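Inska Equipment Renewal
@inskarenewal
3 September 2021

1/ Inska's workshop in Bresent has resumed server board servicing for member libraries and community colleges. This thread sets out how processors are removed, stored and refitted, and what we ask of sites sending equipment to us.

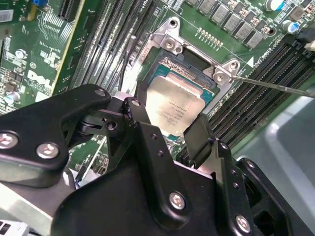
2/ The service covers processors, memory and heat sinks. Power supplies are handled separately under the Fuchs agreement, and sites should continue to use the existing form for those. Please do not pack both in one carton.

3/ Sites are asked to shut down each server in the usual way, disconnect every cable and label the chassis before collection. A label on the rack is not enough. Last June we received 26 units and eight of them carried no label at all.

4/ Heat sinks should be left in place for transport. Our staff will remove them on the bench. A processor that has been uncovered at the site and then shipped is much more likely to arrive with a damaged socket, and sockets are the costliest part of the board to put right.

5/ For those sites that do carry out their own work, the following notes apply. They are drawn from the workshop manual and replace the sheet issued with the Umeo boards.

6/ Wear a grounded wrist strap. Work on a clear, hard surface under good light. Keep drinks off the bench, including drinks with lids.

7/ Loosen the heat sink screws a little at a time, working across the diagonal. If the heat sink does not lift, turn it gently from side to side until the old paste lets go. Do not lever it with a screwdriver.

8/ Release the load plate and open it fully before reaching for the processor. Hold the processor by its edges only. The gold contacts must not be touched by fingers, cloth or paper towel.

9/ Lift the processor straight up. Dragging it across the socket, even slightly, can bend the contact pins of a land grid array (LGA) socket. Bent pins are hard to see and may show up weeks later as a memory fault.

10/ Place the processor in a clamshell tray as soon as it is out. Anti-static bags alone are not acceptable for storage. Write the asset number on the tray — never on the processor itself.

11/ Old paste is removed with a lint-free wipe and isopropyl alcohol. Wipe from the outside of the metal lid toward the centre, so that residue is not pushed over the side onto the small components. Allow the surface to dry fully.

12/ When refitting, match the triangle marker at the corner of the processor to the marker for the socket. Lower the processor into place without pressure. If it does not sit flat, lift it out and start again. The load plate should never be used to force it down.

13/ Screws on the socket frame should be tightened with a hand driver of the correct size. Powered drivers are not permitted in the workshop for this task, and we ask sites to follow the same rule. A worn tip should be thrown away.

14/ Fit the socket cover whenever a board is to be stored without a processor. Spare covers are available from the Bresent counter in bags of 20, at no charge to member sites.

15/ Several sites have asked whether processors of different models may be mixed on a two-socket board. They may not. Please record the full marking from the metal lid before applying new paste, as it cannot be read once the heat sink is back on.

16/ The fee for a full board service remains $250, including paste, covers and return freight within the region. Boards found to be beyond repair will be returned or recycled according to the choice marked on the intake form. Where no choice is marked, we will write to the site before taking any action.

17/ Storage drives must be removed before collection. The workshop does not hold, copy or erase data. Any drive found in a chassis will be returned unopened by tracked courier at the site's expense.

18/ Intake forms and carton labels may be requested through the member portal. Questions about tray sizes for older Umeo boards should go to the parts desk, quoting the board number printed along the edge.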